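January 3, 2023

Back in the shop after the break and the whole place smells like the wax bench again, which I missed more than I expected to. Notes mostly for me, but Chukwuemeka Ogunleye is taking over the draft board while I'm at the Zarkuria camp, so read this before you touch anything, buddy!

Football stuff first. The offseason model is running, finally. I fed it 14 seasons of free agent moves and let it have a go at who leaves when a team falls apart the way ours did after October. It loves wide receivers. It loves them way too much - the top of the list is nothing but guys who had one big year and a loud agent. I'm pretty sure the contract column is doing it, because guaranteed money and total money are still squashed together in the old Merell export. I split them by hand for the defensive backs last night and the list got a lot more boring, so I think that's the fix. Boring is good here. I want it to tell me the left guard is leaving.

Ran 1000 simulated offseasons with the split numbers, DBs only. Took the length of one sandwich. Results are in the gray binder and also in the shared folder under "stivitz_test_2" (yes I know, there is no stivitz_test_1, I wrote over it). The thing that jumped out is how much the position coach matters. When the coach leaves first, the veterans go in bunches, and when he stays they sort of trickle. I'd always figured it was the head coach that did it. Still not sold, it could just be that bad teams fire everybody at once, and I don't have a clean way to pull those apart yet. Idea for that: only use teams that kept the head coach and lost the position guy. That leaves me 39 cases, not a lot, but I've argued over beers on much less.

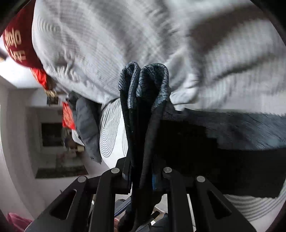 Also tried weighting by age and hated it. Everybody over 30 turned into a retirement, including kickers, and kickers play until the sun burns out. Took it back out. If we want age in there it has to go in by position, and somebody has to sit down and do the punters, and I have a feeling that somebody is me.

Tjoa sent over the new snap counts this morning. They look fine at first glance but special teams are lumped in with defense for 2 of the clubs, so please don't load that file yet! I wrote back asking for a redo. If the new one shows up while I'm gone, check the backup safeties first. If a backup safety has more snaps than the starter it's the same mess again and you can send it right back with my love.

Oh, and the trade piece. I took it out completely for now. It kept sending quarterbacks to teams that already had three of them, and I got tired of laughing at it and then got tired of fixing it. Old code is still there, just switched off at the top of the file.

To do before camp:
split the money columns for the offensive line
rerun with the line and the DBs together
print the coach chart bigger, I can't read it from my stool
ask Merell if the export can keep the two money columns apart next time

Chukwuemeka, the board password is where it always is. Don't let the Stivitz guys talk you into adding college players, they'll try it the minute I'm out the door. I should have the line finished tonight if the rerun doesn't choke, otherwise it's first thing tomorrow.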